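Work and Automation, Unit 6 handout
When the arm joins the crew: sorting and kitting at Melline 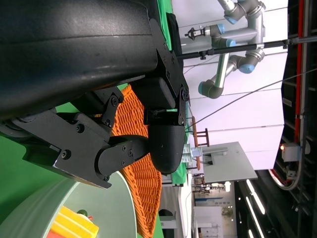 Welcome back! Last unit we stayed at the level of whole industries, and I promised we would get down to one room and the people in it. Our case is Melline, a contract packing firm that puts together mixed gift and craft sets for bigger sellers. I love this case. It's small enough to hold in your head and the people were generous with their time.

Background
Kitting means picking different items out of containers and putting them together as one order. Until two years ago it was all done by hand at Melline, in 2 shifts. The hard part for a machine has always been variety: soft things, odd shapes, things that roll, things that hook on each other. A person reaches in without looking and feels the right piece. An arm has to see it, plan a grip, close on it and check (and do it again if the check fails, which is a lovely thing to watch once you know what it's working through).

The Plorex cell, as the staff call it, now takes the repeat orders. Short runs, rush jobs and anything breakable are still packed by hand.

What changed for the people
Fatemeh Kermani packed for nine years and now sets up the cell. Her morning used to start with a pick list. Now it starts with the overnight log, where every failed grip has a line of its own. On the first morning she opened it there were 892 lines, and she read them all! She found that a whole group of failures came from one supplier's bags, which had started arriving with a slicker film. Please notice what kind of knowledge that is. She knew those bags with her hands before she ever saw them in a log.

Brayden Grewal stayed in hand packing by choice. He told us the work is more interesting, since the dull orders are gone, but also more tiring. The easy orders were where he got his breath back. Keep that point, we will need it when we get to the reading on pace.

Dwight Simard runs the late shift. He used to walk the benches, and people would mention small problems as he passed. With fewer people at the benches he hears less, so he brought back a ten-minute talk at shift change. Attendance is paid. It took two tries to get that agreed.

Pay and job titles
Diane MacDonald, who negotiated for the packers, wanted a new pay grade for cell setup before the first arm was switched on. She got it four months after. In those months Fatemeh and one colleague did the new job at the old rate. The back pay came to 3,434 dollars between them. Small money for the firm, and it still comes up in every interview we did.

Terms to know
Changeover: getting the cell ready for a different order.
Exception: any item the cell hands back to a person.
Tacit knowledge: what you can do but would struggle to write down. See the bags, above.

For next time
Read the Petrenko chapter, at least as far as the section on breaks. Then write 300 words on a job you have done yourself: which part of it gave you a rest, and what would happen to your day if that part went to a machine? Bring it on paper, we're going to swap.

Ravinder McIntyre
Revised 03/07/2019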